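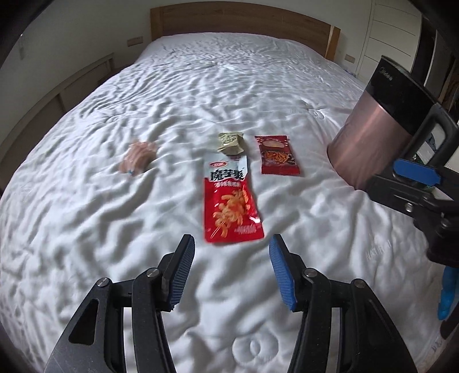 Can a robot hand pick up anything you can? Ads for robot hands love to say yes. I don't believe it, and I don't think you should either until you've seen the tests. A gripper with two fingers is a bit like a pair of salad tongs. Now think about a bed with snack packets lying on it, all crinkly edges, and a white cover full of ripples. A packet like that is thin and floppy. If the fingers come down too high, they close on air. If they come down too low, they can pinch the cover too! A kettle is a different problem. It has a nice handle to hold, but it's big, and it can swing or tip.

## What are the blue tips for?

The blue pads at the ends of the fingers have ridges, like the bottoms of your sneakers. Ridges can help a finger hang on. Do they always? I'd want to see the same gripper try with smooth pads before I said so.

## How to be fair

Say a company called Prullivden tells you its gripper made 382 good grabs. Wow! But wait. Out of how many tries? If it tried 4,000 times, it missed a lot. And what was it grabbing? If it was the same wooden block every time, that tells you almost nothing about snacks.

My friend Ghada Chamoun tests grippers, and she's even fussier than I am. Both grippers get the same objects, in the same spots, for the same number of tries. She writes down the drops as well as the grabs.

## Try it yourself

Get kitchen tongs and a small bag of chips. Put the bag on a table and pick it up. Now put it on a messy blanket and try again. Was it harder? Do it ten times each way and write down every miss, even the embarrassing ones.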